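Notes from the Zerent visit, typed up 2021-01-03 from my notebook, so excuse the shorthand. Harish asked for "just the rules part, skip the lunch." Lunch was good though. Soup.

## Getting in

Went with Bahman Farahani in December, one full day. Zerent is the place that does small parts handling for Brivar and a couple others. Long low building, bad parking. You sign in at a desk, get a lanyard, then read a two-page sheet and sign that too. Sheet is short on purpose. Last one ran to eleven pages and people signed it without turning over.

Three colors of lanyard. Ours were yellow: look, ask, don't touch, stay with your host. Green can enter a cell when the cell is stopped. Red can work inside. Host was Snežana Matić, who runs the floor and wrote most of the rules. Fast talker, I missed plenty.

No loose sleeves past the yellow line, no rings, phones stay in pocket. Bahman had to take off his scarf. They have hooks for this.

## The stopped cell rule

First stop was the big cells, the Jokum line. Fenced, door switches, light stack on each one. What I wanted to see was how they handle "stopped," because at our shop stopped means whatever the last guy meant by it.

At Zerent there are two words and they're printed on the doors:

- **Paused**: program is held, power is on. Nobody goes in. Not for a dropped screw, not for two seconds.
- **Locked**: power off, your own padlock on the switch, key in your own pocket. Then you go in.

Each person hangs their own lock. If four people go in there are four locks. Matić said they had arguments over this for a year, mainly from the guys who'd been there longest, and then the arguments stopped. Didn't say why.

Watched one go through it start to finish. Man called Severin Lüthi changing a hose. Paused it, waited for the lamp, power off, lock on, then pushed the start button to check that nothing happened. That last step is the one we skip. I'd put it first on our list.

Restart is the same thing backwards, plus he walks round the whole cell and looks in before closing the door. Out loud he says "clear." Even alone. Felt silly for the first one and normal by the third.

## Speeds

Asked about speed limits near people. Teaching a new path with someone at the pendant, they hold to slow mode, and the key that switches out of it lives in Matić's office, signed out by name. She opened the book for us. Nice neat handwriting, one coffee ring.

No one could tell me what happens on night shift when she's home. There's a second key apparently, with the shift lead. Same book? Different book. Bahman wrote that down with a big question mark.

## The demonstration room

After lunch, the part I knew least about. This is where people do small jobs by hand with hand-held grippers, and the recordings get used to teach arms later on. So it's automation work but there's a person right in it, and most of the rules are about the person and about keeping the recordings honest.

Gilles Boyer looks after this side. Quieter than Matić. He has a one-page sheet taped inside the door, headed "Before you record," and I copied as much as I could:

1. Table wiped and set the same way as the sheet for that job.
2. Markers on both grippers clean, tight, nothing hanging over them.
3. Cables run outside the arms, not across the work.
4. Sleeves up or short.
5. Only the parts for this job on the table.
6. If you make a mistake, finish or stop, but log it. Never tidy it up after.

The O-ring job uses a clear box with compartments, lid open, and a gripper in each hand. It's fiddlier than you'd expect, black rubber ring in a see-through box, and glare on plastic is a pain. I asked if they'd thought of a frosted box. Boyer said the customer's box is clear so theirs is clear. Fair.

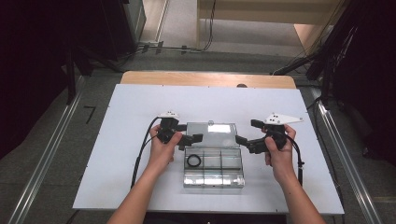 Who decides that a recording is good enough to keep?

A second person who wasn't doing the job. They watch it through against the job sheet and mark it keep, redo or odd, and the person who recorded it doesn't get a vote, only a comment box.

"Odd" is a category I liked. It's for runs that worked but in a weird way. They get kept in a separate folder, and someone goes through the folder on Fridays. Boyer says odd runs are where the job sheets get fixed, as half the time the sheet was unclear and people were filling the gap their own way.

Numbers, for Harish, who will ask: the job had a target of 2,000 runs. They had 1,902 recorded when we came. First review is at 1,000 and they don't change the sheet before that unless it's a safety thing. If they change it later, the old runs stay under the old sheet number and don't get mixed. We have mixed them. More than once. I didn't say so.

Breaks are a rule too, a proper one, with a timer. Wrists get tired with the grippers, and Boyer says you can see it in the data before the person feels it. The timer goes off, you put the grippers down, you leave the table. No finishing the set. I asked whether people cheat it and he shrugged and said some do, and he talks to them.

## Things I argued with

The marker check is by eye only. One person, quick look, go. At our place I'd want a test move first, pick up a block, put it down, see that the numbers agree. Boyer said they do that once in the morning. Once doesn't seem enough if somebody knocks a plate at ten o'clock. He didn't disagree exactly.

Also the log. Paper in the demo room, computer on the Jokum line, a spreadsheet someplace for keys. Three logs, and they only meet at month end when Matić sits down with all of them. She knows. There's a Chauhan system on order that's supposed to pull it into one, and she rolled her eyes at the word "order" so draw your own conclusions.

And floor marks. Good inside the rooms, worn down in the corridor where the carts run. Yellow line is more of a yellow suggestion by the loading door. Told her, she made a note while I was stil talking.

## Bits I didn't fit in anywhere

- Near misses: blank cards in a box by the coffee machine, name optional. Every card gets an answer pinned on the board, even if the answer is "no." Read a bunch while waiting for Bahman. One complained about the soup.
- New starters shadow before touching anything. Then they do the stopped-cell drill with someone watching, and again a month in with no warning.
- Visitors' hours are kept off the recording schedule where they can manage it, less chatter in the room. We were asked to hold questions until the timer went. Bahman lasted maybe four minutes.
- Estop test every Monday, each button by hand, initials next to each. Not one button for the whole line, every one.
- Spare parts cage quote was 900 for new shelving, Matić mentioned it twice, I think she wanted us to say it was a good price. No idea if it is.

## What I'd bring home

Paused/locked as two seperate words, on the doors, this month. Costs us a label printer we already own.

The try-the-start-button step. Same day.

Second-person review for recordings, including the odd pile. Needs hours from someone, Harish, so this is me asking.

Break timer: yes, but ask the people doing the work how long first. Don't just copy Boyer's.

Not the paper log. Please not the paper log.

Bahman has his own list and it's longer and has the key question at the top. He's also got the copy of the two-page sign-in sheet, I left mine on the train. Matić said she'd come look at our floor in return, so somebody should repaint the line by bay two before she does.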